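Did the Lantern Walk at Velulora last weekend, the new after-dark thing they run once the rides shut. Typing this on the bus home so bear with me.

Short version: good, not great, go early. It's a walk-through, 16 rooms strung along the back of the park, you get sent in by groups. We were told 20 minutes start to finish. Took us a lot longer, the line backs up inside the mill section and you end up standing in fog with strangers while the same thunder track loops. My sister got the giggles. Kind of killed the mood.

Best room by far is the clockmaker's. No jump scare, just ticking, and then it stops. Arlo Marchetti did the sound for this one and you can tell, there's a bit where it seems to come from under your feet. The swamp bridge is fun too. The wax museum is a dud, sorry, two of the figures weren't even lit.

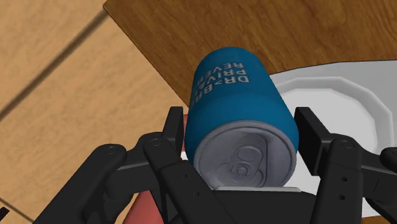
Plistden, April 2023

Okay, picking this up again at home. Food and drinks: there's one stand by the exit and thats it. Seven bucks for a pretzel. Canned drinks were fine, quick service, the guy was lovely. Eat before you go in.

Tickets. You need a separate one even with a season pass, which I did not know and neither did half the people at the gate. Get it at the window by the carousel, the app kept freezing on me. Lockers are free for the evening, at least.

Kids? I'd say no for little ones. The butcher hallway is loud and there's strobes in the last two rooms. They do have a way out before the hallway, marked in green, ask the staff if you cant find it.

Would I go again? Yeah, probably in May when they say they're adding a second entrance. If that fixes the mill line it's a easy four stars. For now three. Wear real shoes, the gravel path is rough in the dark.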